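Subject: Re: [steam-list] Buns sticking to the bare basket
From: Stelios Tsakiris
Date: Sun 5 August 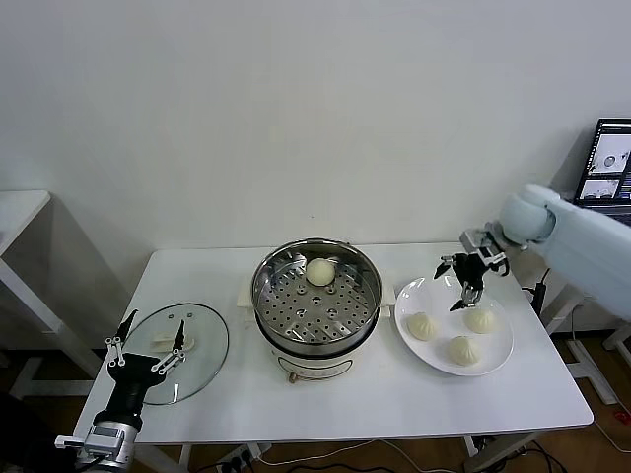
I've been putting off answering this one because my own record with steamed buns is poor, but the thread has sat for days and the only advice so far was "buy parchment," so I'll give it a go.

> I have a little electric pot with a metal steamer basket that
> drops into the top. First batch of the Narkivance frozen buns
> last night, straight onto the metal. They looked gorgeous until
> I tried to lift them, at which point the bottoms stayed behind
> and the filling followed. Plates of lids, basically. Second
> batch I left to cool in the pot and they wrinkled up like an
> old glove. Is it the buns, the pot, or me? Also where do you
> all put the lid, mine drips everywhere.
> Uzor

Uzor, mostly the metal, slightly you, and I wouldn't rule out the buns. The Narkivance ones have a soft dough and they give up early.

Bare perforated steel will work if you oil it. I mean a proper wipe with a paper towel, right up to the rim, before the water goes anywhere near a boil. Oil put on a hot wet basket slides off through the holes and ends up in the water, where it does nothing for the buns and leaves a ring around the pot that you'll be scrubbing on a weeknight. Ask me how I know. If you've forgotten, use cabbage leaves. Napa is best, and you can eat it afterward with a bit of soy sauce and feel you've had a vegetable.

Parchment is fine too. I used to order the Truvidau rounds, the ones with holes already punched, 70 to a pack, until I noticed that I could cut a square of the ordinary stuff and stab it with a fork. Don't cover the whole floor of the basket, whatever you use. Steam has to get up somehow. One small square under each bun is plenty.

Now the lifting. Heat off, lid cracked open, and then leave them alone for two or three minutes. A bun straight out of full steam is glued down and has the structural integrity of a wet sock. After the short rest the bottom firms up and mostly lets go by itself. Take hold low on the sides, give it a small twist, then lift. Pulling from the pleats is how you get your plate of lids. And wet whatever you're picking them up with, fingers included.

The wrinkling is a separate crime. Leaving the lid shut with the heat off is usually what does it: the temperature drops, the lid rains on the buns, and they collapse. Too hard a boil does it as well. My old Floko pot had two settings, off and volcano, and I got wrinkles until I started putting in less water and switching it off early. Yours may be more civilized.

On plating, give them space. They're sticky on the outside for a good while, and two buns that touch on the plate are one bun by the time you sit down. Three to a dinner plate is my limit, and I move them one at a time and leave the rest in the basket with the lid off. My wife says this makes dinner feel like a hostage exchange. She has also never lost a bun bottom, because she waits for me to do it.

As for the lid, I put mine on the table, handle up, on a folded dish towel. Tilt it away from you as it comes off the pot and let the water run down one side, back into the pot if you're quick, onto your sleeve if you aren't. Some people wrap the lid in a towel for the whole steaming. That does stop the drips, but on an electric pot keep the corners tied up on top and well away from the base.

Timing, since somebody will ask: from frozen I give the medium ones 14 minutes once there's real steam, and I don't peek. The packet says less. The packet has never eaten one of mine with the cold middle.

If the next batch sticks as well, try a different brand before you buy a different pot. I went the other way around, and there's a bamboo steamer on top of my fridge that has been used twice - once for buns and once for clothespins.

Stelios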